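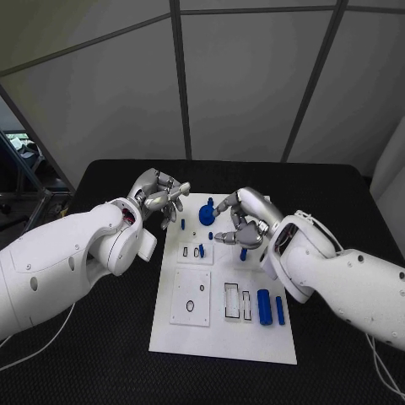

Board with blue parts and white insert plates, black table.

Notebook, Hetberg workshop, March. Entry opened 8:40 a.m.

Subject: adhesive trials for the Huvach drawer liners, second series.

The first series was closed with mixed results. The felt held well on the painted panels and poorly on the oiled ones, where the corners lifted during conditioning. Matilde Bettencourt has asked that the oiled panels be repeated with a longer open time before the liner is laid down. The request is accepted and the work begins with this entry.

Panels were wiped with alcohol and left to stand on the drying rack. Adhesive was taken from the Ollance tin, batch 877, which was opened this morning and stirred by hand. The older tin has formed a skin and is not to be used for any recorded trial. It may be kept for jigs.

Spread was set at 100 grams per square meter with the notched card. The card is wearing at one end – the resulting bead is visibly heavier on the left side of each panel. Troels Riis will cut a replacement from the Overgaard sheet stock. Until then, panels are to be turned end for end between passes.

11:15 a.m. Liners laid and rolled. One panel had a crease near the back edge and was lifted and relaid. It is marked R on the underside and should be read separately from the others. Room humidity at the time of rolling was 53 percent, slightly above what was recorded for the first series.

Weights are to remain in place overnight. The peel test will follow the same procedure as before, with the strip pulled at a right angle and the reading taken once the pull is steady.

Open question for Matilde: does the customer's oil contain wax? The safety sheet does not say. If it does, sanding before the wipe would be a fair next trial, and 2 spare panels have been set aside for it.

3:50 p.m. Clamps returned to the wall. Brushes are soaking in the covered jar – please do not empty it.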